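**Trial run: the Willix kitchen pack**

Litura has finally put a price on Willix, its simulated kitchen for people who want to teach two-armed robots housework without buying two-armed robots. It costs $497 a seat and comes with 13 tasks, most of them things I avoid at home. Setup took me one evening, a good part of which went to a license key that didn't like capital letters.

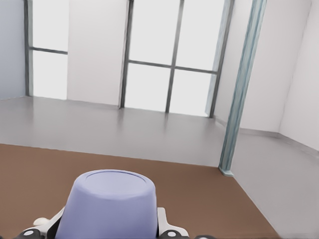 The room is nicer than my office. Big windows, shiny floor, walls with no marks on them. You can swap the objects, change the light and save a run at any point, and that last one is the feature I'd pay for. My old setup, Pundmont, made you start over from scratch every time you sneezed near the keyboard.

The dish rack task is where I lost most of my week. Wire racks are rotten things to pick up, all gaps and thin rods, and Willix doesn't go easy on you. Sirkka Toivonen at Litura told me the team rebuilt the rack's contact settings 2 times before release. I would vote for a third.
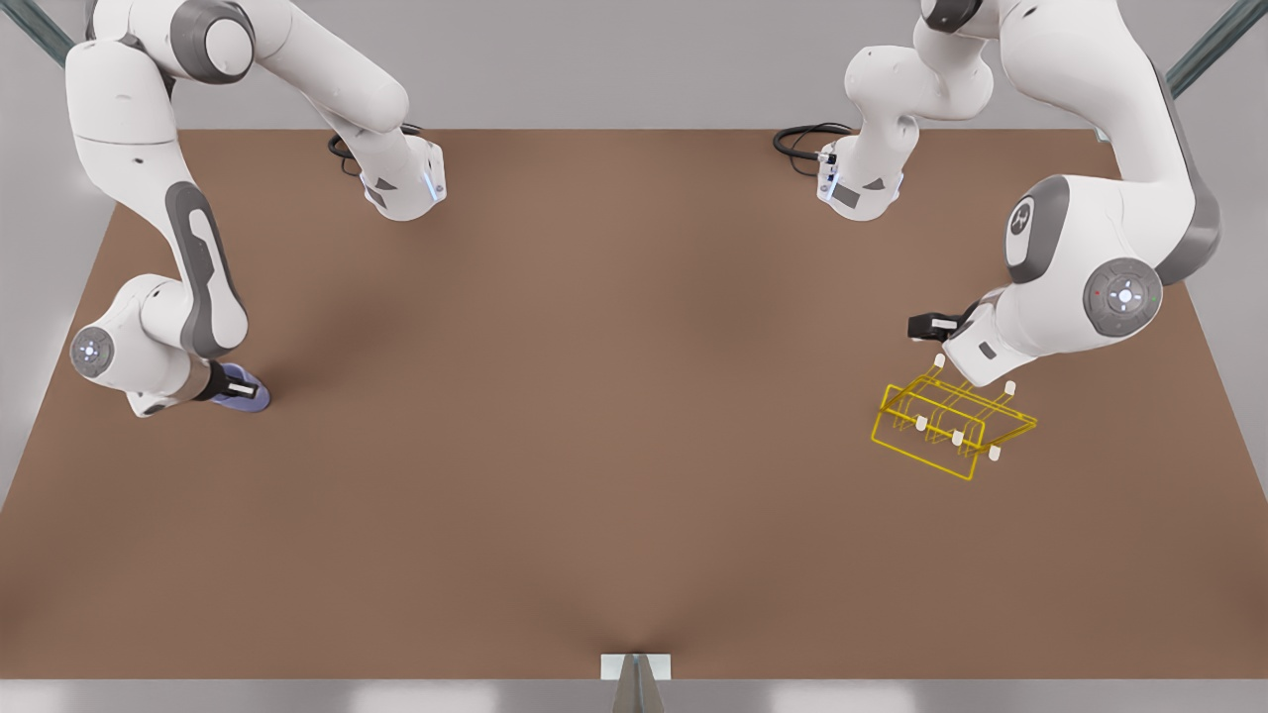
*Vilgot Haugen*

The manual has 722 pages and no index. Search works, provided you already know what Litura calls the thing you're looking for ("end effector preload," if you're after grip strength).

Seats are sold by the year, and there's a free trial with the first two tasks unlocked. Support answers email quickly and politely, and mostly by quoting the manual. The next task pack is due in January and is supposed to include laundry.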